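Bench notebook, Andalby workshop
May 31, 2019
Entry: P. Hunt
Copy to Inese Liepiņa

Purpose

Kļaviņa kitchens want the portioning line split: arms take the pick and drop into pans, staff keep inspection, trimming and anything wet. Plulen asked for our view of the job change before they sign off the layout in October. Bench work is on toy vegetables and steel pans until the grip settings are fixed.

Grip height at the rim

The fingers close from below the rim line on the wrist view. With the bowl tipped, the fingertips come together just under the steel and the green piece stays inside. Closing force left at 43 in the Ekumico settings table. Do not raise it to cure a slip; check the approach height first. 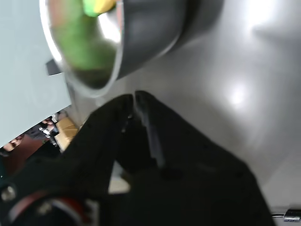
Mixed contents

Corn and the red piece side by side in the bowl are harder for the picker than either alone. The yellow kernels give it a good edge to work from. Glossy red against polished steel does not, and the glare moves every time the bowl is shifted. Inese wants the lamp position marked on the bench with tape. Agreed.

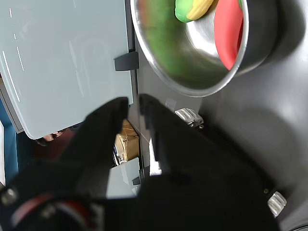

The same difficulty will turn up on the line, where the pans are steel and the lights are overhead. At present a portioner sorts a mixed pan by feel and without stopping. If the arm hesitates, the person next to it will reach in and finish the job, and we will have made two jobs out of one. Stop button to be within reach of the left hand as well as the right. Kļaviņa have left-handed staff on both shifts.

Pan work

Changed to the handled pan. The handle fixes the direction the arm can come from, so whoever sets the pans down is now part of the machine's timing. That has to be written into the job sheet as a task with minutes against it. In the first draft it was left out altogether.

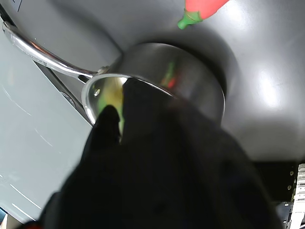 Gripper at the pan rim, red chilli behind.

Target is 200 picks between operator calls. Plulen's draft says 2000, which I would not put my name to. Every call means a walk, gloves off, reset, gloves on. Inese timed the sequence at 16 seconds with the screen at chest height. The draft layout puts the screen at the end of the line, so the real figure will be worse.

Bench layout

Tracked base stays behind the pan, with the two white bowls on top. Carrot and both aubergines to the handle side of the arm. Cables off the left edge of the table for now; they need a proper clip run before visitors are let near.

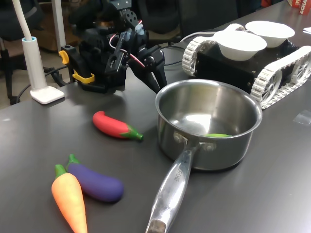

Bench with arm, pan, toy vegetables and tracked base.

Staffing notes

Portioners move to inspection under the draft. Inspection is graded lower at Kļaviņa, although it carries the reject decision. Raised with Plulen, no answer yet. Trimmers are unchanged on paper but will get their stock in bursts, so they need a holding shelf.

To do

Tape marks for lamp and pan (PH).
Rewrite job sheet, pan setting as its own line (IL).
Ask Ekumico whether the force limit can be locked from the operator screen.
Repeat the mixed bowl with the matt liner.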